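Trastance Baseball and Softball Club
Pre-season ground inspection: checklist and comments
Ground: Drukotbridge Recreation Field, main diamond and practice area
Inspection carried out: Wednesday, from 9.30 am
Inspecting officer: Colin Penrose

Each item is marked Satisfactory, Action required or Not inspected. Items marked Action required must be cleared before the first home fixture. Comments form part of the record and should be read with the marking.

Section A. Playing surface

A1. Infield free of stones, glass and litter. Satisfactory.

A2. Lip between infield and outfield grass level and not likely to trip a fielder. Action required. The lip behind second base has built up over the winter. It is to be raked back and rolled.

A3. Bases firmly anchored, with no exposed spikes or torn covers. Satisfactory. The cover on first base is worn at one corner but sound.

A4. Pitcher's mound: plate secure, landing area filled and tamped. Action required. The landing area is hollow and needs fresh clay.

A5. Warning track clearly distinct underfoot from the outfield grass. Satisfactory.

A6. Sprinkler heads flush with the ground and capped. Satisfactory. One cap in left field was replaced during the visit. 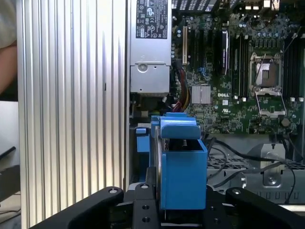

Uyên Đinh: I do not agree with the marking at A5. Along the right field line the grass has crept over the track, and a player running back with eyes on the ball would get no warning of the fence. I would ask that this be changed to Action required until the edge has been cut again.

Inspecting officer's response: The point is accepted for the right field line only. The marking for A5 is amended to Action required in that part. The remainder stands.

Section B. Fencing, netting and backstop

B1. Backstop posts upright and firm when pushed by hand. Satisfactory.

B2. Backstop netting free of holes large enough to pass a ball. Action required. There are 2 holes at head height on the third base side. Temporary lacing is not acceptable for match play.

B3. Fence ties present, with cut ends turned away from the field. Satisfactory.

B4. Padding on fence posts within reach of play. Action required. The pad nearest the visitors' bullpen has slipped and leaves bare metal at shoulder height.

B5. Gates open fully and latch shut. Satisfactory. The latch on the car park gate is stiff and should be oiled.

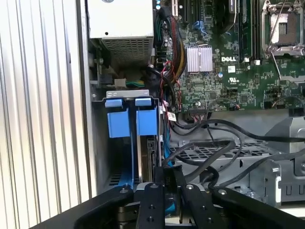
Section C. Dugouts and spectator areas

C1. Dugout roofs weatherproof and free of loose sheeting. Satisfactory.

C2. Benches secure, without splinters or raised fixings. Action required. The home bench has a raised bolt at the far end.

C3. Front rail or screen in place in both dugouts. Satisfactory.

C4. Helmets inspected individually for cracks and loose padding. Satisfactory. A total of 14 helmets were examined. Those without a legible safety mark have been withdrawn from the store.

C5. Seating steps and handrails sound. Not inspected. The stand was locked. To be examined before the Xavier Cup tie.

C6. Foul ball warning signs displayed at both entrances. Action required. The sign at the Trirkilport Road entrance is missing.

Section D. Emergency arrangements

D1. First aid kit complete and in date. Action required. Cold packs and eye wash are to be replaced.

D2. Vehicle access for an ambulance kept clear to the outfield gate. Satisfactory.

D3. Defibrillator in its cabinet and showing ready. Satisfactory. Asset number 774.

D4. Lightning procedure displayed in both dugouts. Satisfactory.

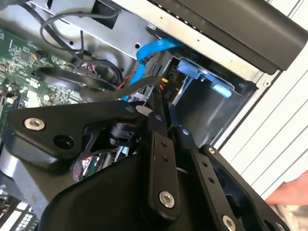 Closing comments
Colin Penrose, Inspecting Officer
Trastance Baseball and Softball Club

The ground is in fair order after a wet winter. The main diamond may be used for training once A4, B2 and C2 have been attended to. Batting practice is not permitted before the netting is repaired, including practice with soft balls.

Team managers are reminded that this inspection does not replace the walk round required before every game. The umpire may refuse to start play on any ground considered unsafe, whatever is recorded on this form.

Repairs should be reported to the inspecting officer in writing, giving the item number and the name of the person who did the work. A second visit will be arranged in March to review the outstanding items and to inspect the stand.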